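Widmer Signs Three-Season Deal to Carry Pavell Hockey League

UVMONT — Widmer has acquired the local broadcast and streaming rights to the Pavell Hockey League under a new three-season agreement, the two organizations announced in May.

Widmer will carry 99 regular-season games a year, with 35 of them on its over-the-air channel and the rest on its streaming service. All playoff games will be shown on both. Financial terms were not disclosed.

The league's games had been split between a cable channel in Uvmont and individual team websites. Under the new agreement, viewers in Uvmont and Tuvville will be able to watch every team in one place — including road games that were previously available only as audio.

"Our fans have asked for a single home for these games for a long time," said Annapurna Bhat, the league's director of media. "This gives them one, and it gives our clubs a steady schedule to plan around."

Most evening games will start at 7 p.m. Widmer will add a half-hour pregame show before the opening game of each week and will produce a highlights program for its streaming service. Commentators will be named before the season begins.

The season opens at the Tuvville arena, which seats 3860. Streaming subscribers will receive the games at no extra charge. Replays will be available for 19 days after each game.

The agreement also covers the league's annual all-star game and the player draft. 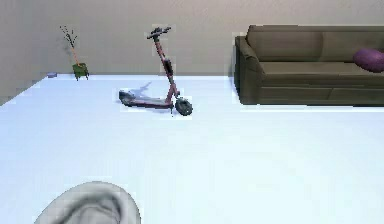 An electric kick scooter in a computer-rendered room.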